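Cumden House Residents' and Helpers' Group
Minutes of the April meeting, held in the downstairs lounge at 7.30 pm

Welcome and apologies

The chair welcomed everybody and thanked those who had come straight from work. Three apologies had been received, all with good reasons, and one very kind note from our longest-standing member, who is still resting her hip and sends her love to the whole house. The minutes of the last meeting were read through and agreed, with one small correction: the kettle in the upstairs kitchen was replaced by the group and not by the landlord, who has asked us to put that straight.

Matters arising

The side gate now closes properly, to general relief. The noticeboard has been moved nearer the stairs and people do seem to be reading it. The matter of the bicycle left in the passage was carried over once more, as the note tied to its handlebars has had no answer. It was agreed to leave it one further month and then ring the council.

Money

The balance stands at £2,893, which is a good deal healthier than this time last year, thanks mainly to the plant sale and the generous gift from Serska Bakery. Out of this we have still to pay for the stair carpet, and the treasurer's advice was to hold back at least £300 for the boiler, which was making its noise again in the cold spell. This was agreed without a vote. A member asked whether the raffle money was included and was told that it was.

The guest bedroom

This took up the longest part of the evening, and quite rightly, as the little guest bedroom on the first floor is the thing visitors remember us by. Most of those present had been up to look at it before the meeting, and the first subject was the litter on the carpet: a water bottle, snack wrappers and a crumpled bit of brown paper, all lying between the bed and the sofa.

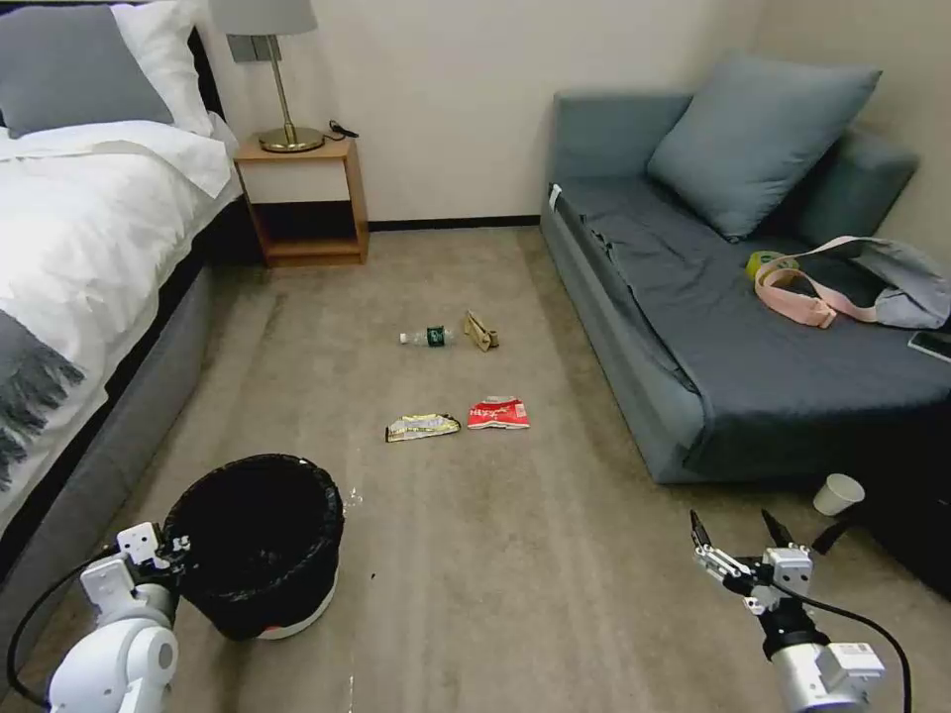
Several members felt that guests should be asked, kindly but plainly, to clear up after themselves before they hand back the key. Others thought it was a poor sort of welcome to greet people with rules, and remembered staying in places where every wall had a notice on it. After a good-natured talk it was settled that a single line would go into the welcome letter, asking guests to put their rubbish in the bin and to leave the bin by the door on their last morning. The secretary will write it and show it round before it is printed.

The bin itself was then discussed at more length than anyone had expected. It is the round black one, and it does perfectly well with a black bag folded over the rim. One member would like to see a lid. Another pointed out that a lid is one more thing to wash, and that the bin has served us since the room was first opened. It stays as it is, but a second small one will be bought so that bottles can be kept apart from everything else. The Hijazi hardware shop on the corner keeps them, and a member who passes it every day offered to call in.
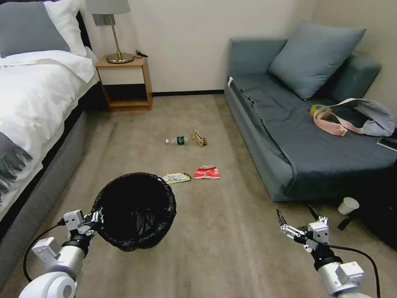
On the subject of bags, we have been buying them in small packets from the supermarket and paying over the odds. A box of 100 from Travberg Supplies would see us well into next year, and the cost can come out of the cleaning money. Agreed, with thanks to the member who took the trouble to compare prices.

The bedding was the next thing. Everybody likes the white duvet on the bed, though it was said more than once that white shows everything and that we should be ready for a bit more washing. There was a wish to keep the grey and white pillows together, as they look well against the dark headboard, and to put the spare pillowcases in the landing cupboard where they can be found. The grey throw with the fringe was much admired. It is to be washed on the gentle setting only, please — the last one came out half the size and is now on a dog's bed.

The lamp on the bedside table gives a good light for reading and no change is wanted there. The lead will be tidied behind the table when someone is next in the room with five minutes to spare. The open shelf underneath would be a nice home for the local map, the bus times and perhaps a book or two, and members are invited to bring in anything they have finished with, provided it has all its pages.
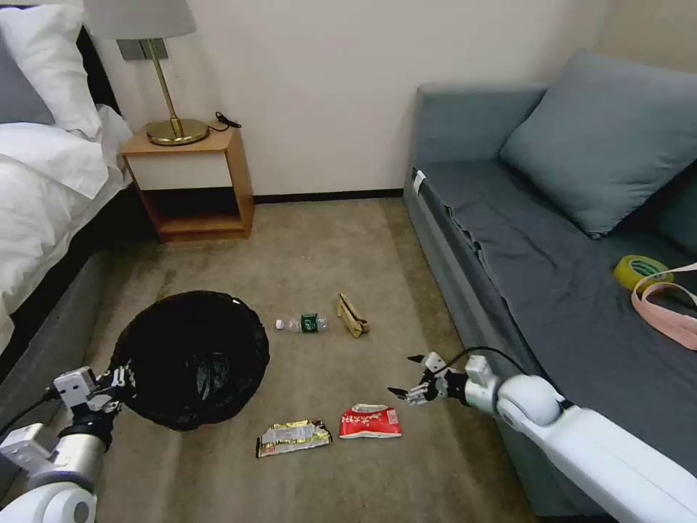

The guest bedroom, with the carpet still to be cleared and the tape and pink strap on the sofa.

The sofa led to a longer conversation. There was some feeling that it takes up too much of a small room, but the majority would be sorry to see it go, as it is somewhere to sit other than the bed and somewhere to open a suitcase. It was agreed to keep it where it is until the autumn. The dark grey cover on the seat needs pulling straight whenever the room is made ready. Would the owner of the roll of yellow tape and the pink strap please collect them? They will otherwise go into the lost property box in the hall.

The carpet was last on the list. It has a few faint marks which the ordinary vacuum cleaner does not touch. Hiring a carpet cleaner for a day would cost £32, with the liquid on top, and it was felt that if we were hiring one we might as well do the landing and the lounge as well. A working morning will be held, starting at 10 am, and the date will go on the noticeboard once the hire shop has been rung. Tea and toast will be laid on. Anyone with a bad back is let off the furniture and may butter.

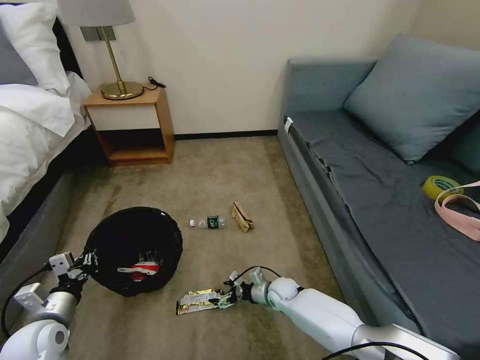
Guest bedroom floor, with a red and white piece of rubbish in the bin and the bottle and brown paper beside it.

Order of work for the morning

Rubbish off the floor and bags changed first.
Bedding stripped and taken down to the machine.
Bedside table and lamp moved out to the landing.
Vacuum the whole carpet, then use the hired cleaner, working back towards the door.
Windows open and nobody in shoes until teatime.

Garden

The beans are in. The water butt has a slow leak at the tap and one of the members will have a look at it with his brother-in-law. The offer of a second-hand bench was accepted gratefully, subject to somebody having a van.

Any other business

It was asked whether the front door light might be left on later in the evenings, for those coming back from the last bus. Agreed until 11.30 pm. There was a plea for jam jars, clean and with lids, to be left in the crate under the stairs.

The meeting closed at 9.10 pm, a little later than hoped, and those who could stay had a slice of the ginger cake. The next meeting will be in May at the usual time, in the lounge. Items for the agenda to the secretary, please, or through the letterbox of the ground floor flat.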